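Two Arms and a Box of Cards

I got to the shared workshop on Katene Street at four in the afternoon, and the man I'd come to interview had his head under a table. "Don't step on the purple one," he said, by way of hello. He meant a cable. I hadn't been about to step on anything, but I stood very still for a minute anyway, and that's more or less how our talk got going.

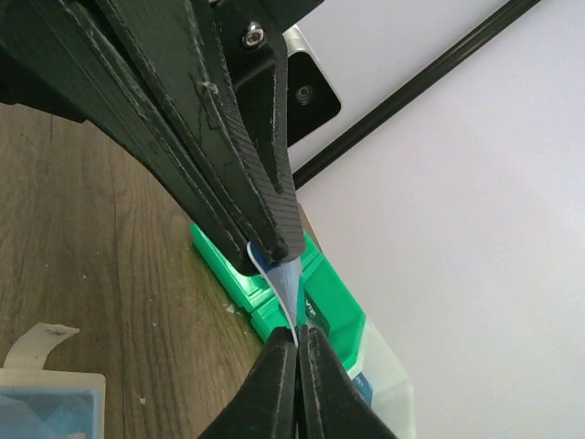
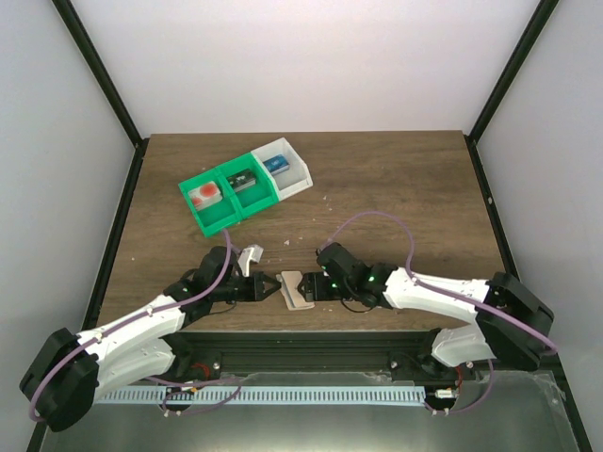 Both taken at the wooden table where the arms do their sorting practice.

He's been building this setup since June, mostly in the evenings, and he calls it Pludum. I asked what that stands for and he said it doesn't stand for anything, it was the sound the first gripper made when it fell on the floor. (I wrote that down before I could decide whether to believe him.)

The job sounds so easy! Pick up a little card-sized box, pass it from one hand to the other if you need to, and put it in the right bin. I said my nephew could do it when he was two. "Sure, and your nephew had two years of practice, all day long," he said. "Mine have had 376 tries. I keep a list."

He does keep a list. It's in a spiral notebook with a coffee ring on the cover, and next to every try there's a word or two. "Good." "Dropped." "Squeezed too hard." One just says "why." I asked about that one and he laughed and turned the page.

I wanted to know where you even start with something like this, because I can put a bookshelf together and that's my limit. "I started with the table," he said. "Everybody wants to start with the arms. I had the arms sitting in their boxes for weeks and I was sanding a tabletop. My wife thought I'd lost it." Then came the walls. I'd figured those were there to keep things from flying out, but he says they're mostly for the cameras, so the background stays plain and people walking by with a ladder don't confuse things. He tried it without walls first and says he wouldn't go back.

A lot of the small parts are printed. He uses the shared printer in the next room, a Prerkska that everybody there complains about and everybody uses, and he's on his 16th version of the fingertips. I asked what was wrong with the other ones. "Too smooth, too fat, too smooth again, cracked, cracked, fine but ugly." He keeps the old ones in a coffee can, and he poured them out on the bench for me like a kid showing off shark teeth. You can feel the difference when you run a thumb over the grooves, you really can.

We talked about money for a bit, which I always feel funny asking about. He'd told himself he'd spend 1000 dollars on everything besides the arms, and he came in nearly 14 percent over. "Cables," he said. "Cables and little screws. You think you have enough screws." The arms themselves he bought secondhand through the Oditach forum, from somebody who was moving to a smaller place, and he wouldn't tell me the price with his wife's number in my phone. Fair enough.

What surprised me most was how much of his time goes to thin, bendy stuff. A box holds its shape, he explained, so once you've got it you've got it. Anything floppy curls up around the finger and then you don't know what you're holding anymore. "I can spend a whole evening on one little strip of plastic," he said, and he sounded pretty happy about it.

I asked if he ever gets fed up. He thought about it while he pressed down a cable tie. "In August I put a sheet over the whole thing and went fishing. Then I was sitting in the boat thinking about wrist angles, so that was that."

Next he wants to try sorting by color, and after that maybe decks that need to be opened, though he made a face when he said it. He'd also like a quieter power supply. The woman at the sewing bench across the room looked up at that and said she'd like one too.

Before I left he let me write up one try in the notebook myself. I put "good," and he looked over my shoulder and changed it to "okay."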